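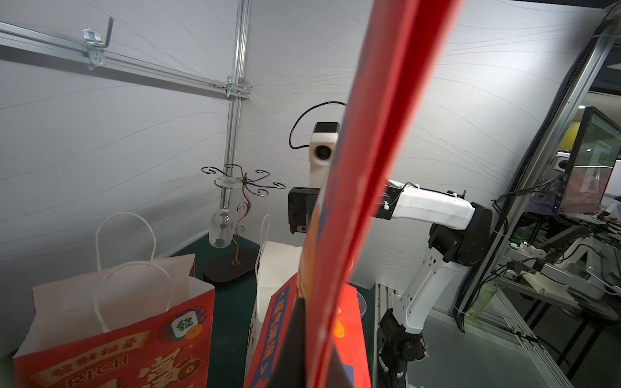 Wrist cam, left arm, red bag pressed against the finger

wirenut_dan
May 17, 2020
Bag sorting, part whatever. Two printed arms in the Hilport shared shop, each with a wrist cam, and one goal in life: pick up a paper gift bag without mangling it. I have logged 1,817 grasp attempts on the Nindska controller and I now dream in twisted paper handles.

Main question is finger pads. Mine are hard plastic and glossy paper is slippery stuff. What are people using?

penrose_pete
Silicone. Also, why is there a wine glass within reach of either arm?

wirenut_dan
Morale.

gearlash
Disagree on silicone, it picks up shop dust and in a week you have two fuzzy slippers. Close slower and grab lower. You're pinching the edge and hoping.

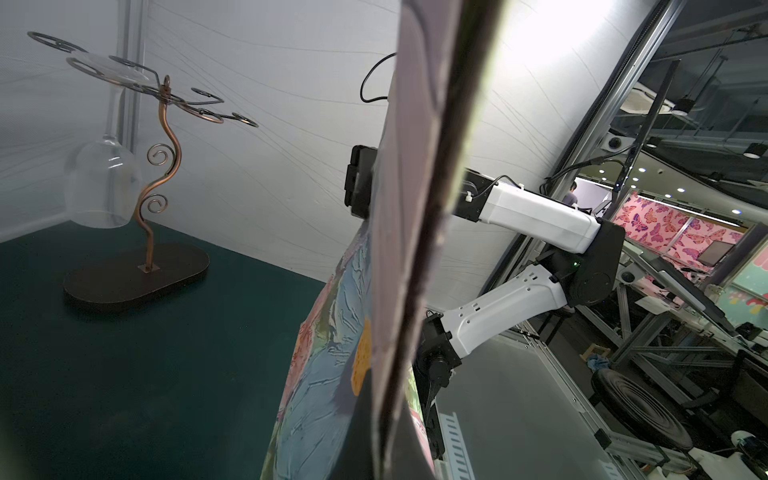
Edge grip on the painted one, glass still in one piece

wirenut_dan
I pinch the edge on purpose! The front panel buckles if you push on it. The edge at least has some backbone.

penrose_pete
Then put the wrist cam to work and go for the handle. It's a handle. People spent centuries on that.

gearlash
Handles flop. I tried 23 of them on my Lonberg build and got a lovely collection of knots. Grab the body.

wirenut_dan
Both of you are so sure. Okay, what I haven't mentioned is that the cam sits close to the fingers, so once I'm near anything red, all I get is red. The plan is to back off, look at the whole table, pick a target, then go in blind for the last bit. 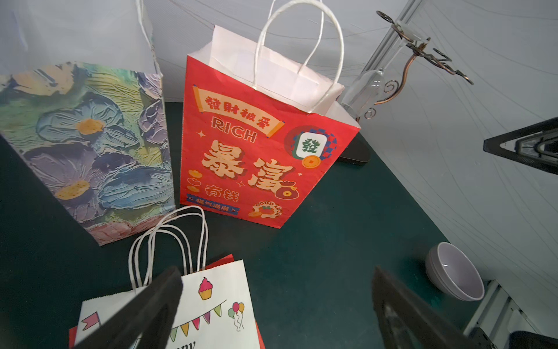

From back there I can at least tell "RICH" from the cupcake. The bag says rich, my parts budget says otherwise. Trying silicone Monday, slippers and all.

gearlash
Wipe them with alcohol every 3,000 cycles.

penrose_pete
2,000. And move the glass.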